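Tablecloth dye bleeding in the wash – can it be saved?

Print this page | E-mail to a friend
16 comments | 2 shares
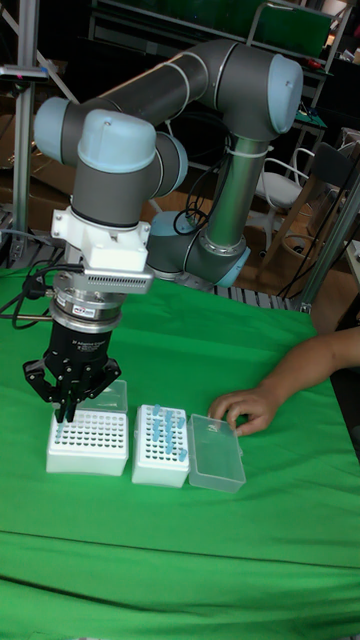 I bought a green cotton tablecloth for the kitchen in January and washed it for the first time last week with two pillowcases and a white dish towel. The cloth came out fine, maybe a little lighter. The pillowcases are now a pale mint color and the dish towel is worse. I used warm water and the ordinary Parry liquid, the same as for everything else. The label says 100 percent cotton, wash separately, and I did not read that until afterward.

I have not put anything in the dryer. The pillowcases are from a set, so I would like to get them back to white if I can. I would also like to know whether the tablecloth will keep doing this every time, or if it stops after a few washes. I have read that vinegar or salt will set the dye, but other people say that does nothing.

My washer is a front loader, if that matters.

Posted by Brarer, 21st March
Share (2)

Stefaniia Hutsuliak

Good that you kept them out of the dryer. Keep them damp if you can and start with the pillowcases.

Fill a bucket or the bathtub with cool water and add oxygen bleach powder in the amount the package gives for soaking. Check the care label on the pillowcases first. Stir until the powder is dissolved, put the pillowcases in and push them under. Leave them overnight. In the morning the water will probably be greenish. Pour it out, and if there is still color in the fabric, do it again with fresh water and fresh powder. I had a shirt that took three soaks. Then wash as usual and look at them in daylight before you dry them.

The dish towel can go in the same bucket. If it doesn't come clean, use it for the floor.

As for the tablecloth, vinegar and salt won't do much for cotton that was dyed at a factory. Salt is used while certain dyes are going on, and that is probably where the idea comes from. What you have is loose dye that was never rinsed out properly. There are dye fixatives sold for cotton, usually in the craft store next to the dyes, and they do help. Or wash it alone in cold water a few times. To test it, wet a corner and press it hard with a white rag. When the rag stays white you can wash it with other dark things. I would still never put it in with whites.

Helpful? Yes (9) No (0)
Share (0)

Kutovik

Color catcher sheets. Throw two in with every load.

Helpful? Yes (3) No (2)
Share (0)

Ballosent

I agree with most of the long answer above, but the sheets are not a fix for this. They pick up a little dye from the water. With a new cloth that is bleeding heavily they fill up and the rest goes into your laundry anyway.

Two things to add. Don't use chlorine bleach on the tablecloth for spots, even diluted. You will get yellow marks that can't be removed. And don't leave it sitting wet and folded in the machine after the cycle ends – the color moves from one layer to the next and you get blotches along the folds. Hang it up right away, out of the sun.

If the pillowcases have colored piping or embroidery, try the soak on a small area first. Mine had a blue edge and it faded some.

Helpful? Yes (4) No (0)
Share (0)

E-mail this page | Print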